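Sorting bench notes: the new planner, and why I'm not sold yet
11 June 2022

Mekonnen 0.9 went onto the two-arm bench this week, and the release note calls it "a step change in clutter handling." I have read that phrase in every release note we've put out, so I went and sat with Narayanan Pillai while he ran it.

What has changed is the order of things. The old version picked a target from the overhead view, planned the whole reach, and only then asked whether the grasp made sense. The new one scores grasps first and plans second, and it is allowed to give up on a part and come back to it. Fine idea. It also means the log is twice as long and harder to read, and the arms spend more time hanging over the bins while the software makes up its mind.

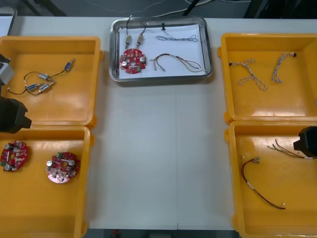 Loose wiring is still where it falls down. A circuit board has an outline, and the segmentation model likes outlines. A harness is one object or six depending on how its strands fall, and the model changes its answer when a lamp moves. Narayanan's fix is to merge any two masks that share a color and touch. I asked what happens when two harnesses of the same color touch. He said that was on the list.

His headline number is 86 percent of picks on the first try. I asked for the runs behind it and got 11, eight of them with boards only. Take the boards out and you have three runs, and I wouldn't buy a toaster on three runs. To be fair to him, he didn't argue, and he has taken the number off the Storilby slides until there is more behind it.

Mihret Birhane owns the close-up side, meaning everything that happens once the wrist camera takes over. Her complaint is glare. On a shiny bin floor the depth estimate gets holes in it, and the planner used to read a hole as free space, which is a bad guess to make with a gripper on the way down. Holes now count as "unknown" and the arm slows. That is the one change in this release I'd defend to anybody.

The other open question is parts that lean on each other. The scorer wants clear room for both fingers. With two solenoids lying together it will either take the pair as one wide part or refuse both, and Baven (our log viewer, for the new people) doesn't tell you which it did. You have to dig through the raw scores. Mihret wants a small nudge move to separate them first. I'd like to see the failure labeled properly before we add another behavior on top of it. 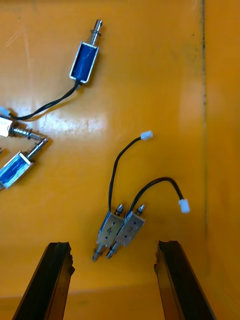

What I'd want before August

A mixed test set, frozen, that the people tuning the scorer can't look at. Failure labels in Baven that say "refused" and "missed" as separate things. And one full set of runs at Kellside under their lights, with the settings left alone.

If you have old logs with tangled wires in them, send them to Mihret. She'll take the ugly ones.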